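Loureiro Door Set — README

Student project, Stullberg robotics club. Maintained by Raquel Moreira. Last edited Sat 26 March.

What this is

A set of simulated door-opening runs, driven by club members on the keyboard and saved with the wrist view. Before you train on it, read the part about labels. We think the set is useful for learning the approach to a lever handle. We are much less sure it is useful for anything past that, and the club poster that says "ready for real doors" was not written by us.

Contents

127 runs, split into 90 for training and the rest held back. Each folder has the wrist frames, the joint log and a one-line note from the driver. Some notes just say "ok". We left them alone.

Labels

Every frame is tagged approach, contact, turn or pull. Vitória Neves tagged the first batch by hand and Celeste Pinheiro wrote a script for the others. They do not agree on where approach ends. The script goes by distance, so it sometimes calls contact while there is still a gap. An approach frame should look like this one, with the fingers wide open and the lever still up and to the right of them:

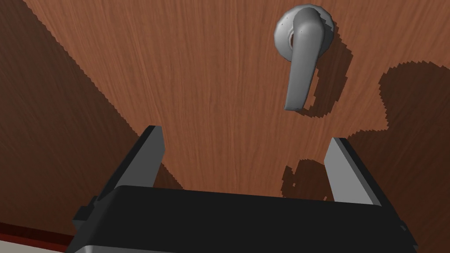
Known problems

Shadows. The edges come out as stair steps, and a model can learn those very happily. Catarina Carrilho blurred them in 50 runs and her scores dropped, so I would not trust any score that skips that test.

Wood. The door material is the same reddish brown in every run. Changing the light is not the same as changing the door, whatever the project plan says.

Success flag. It turns true when the lever passes a set angle. The door may not have moved at all — check the joint log.

Bad runs. 6 of them have clocks that jump backward. They are listed in skip.txt and the loader ignores them unless you tell it otherwise.

Using it

Run load.py from the top folder. The Poller branch has an older loader that mixes up left and right finger positions. Please don't use it.

Still open

Margarida Mota wants a round-knob version by May. I would like the labels fixed first. Send corrections to the club list with the run number in the subject line.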